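Notes for the Diltham film night talk. Keep it loose, don't read off the page!

## Opening

- Say hi, thank Jasmina Petkov for lending me her DVD box (all 3 heist movies, and yes, she wants them back).
- Ask who's seen *Koltlow*. Wait for hands. If it's hardly anyone, skip the spoiler joke.
- My pitch: the second movie is the good one, and I'll fight you in the parking lot over it.

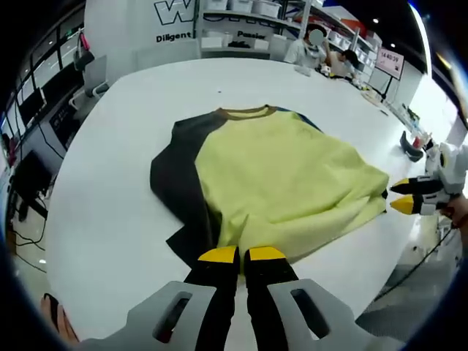
## Why the sequel works

The first one spends 50 minutes getting the crew together, and I love those minutes, but you can feel the movie checking its watch. *Lemden* just starts. They're already in the elevator, already arguing! Play the clip here (stop it before the phone rings).

Then talk about the villain. Kawaguchi hardly raises her voice and she's scarier than anyone with a gun, especially in the soup scene.
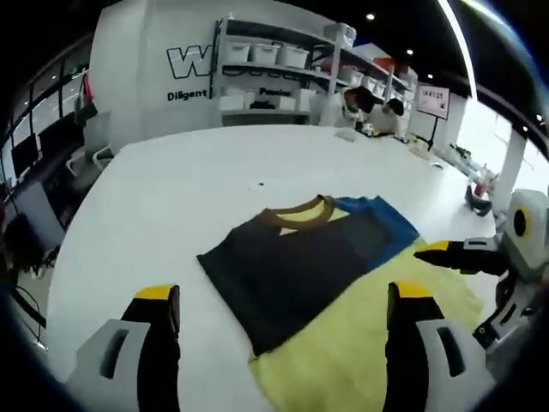
And she gets the best exit too, walking out through the kitchen while the band is still playing. Let the music run a bit if the speakers behave.

## Third one

- Be nice. The train chase is great.
- The twin brother is not great.
- Questions, then remind people the next movie starts at 8:15.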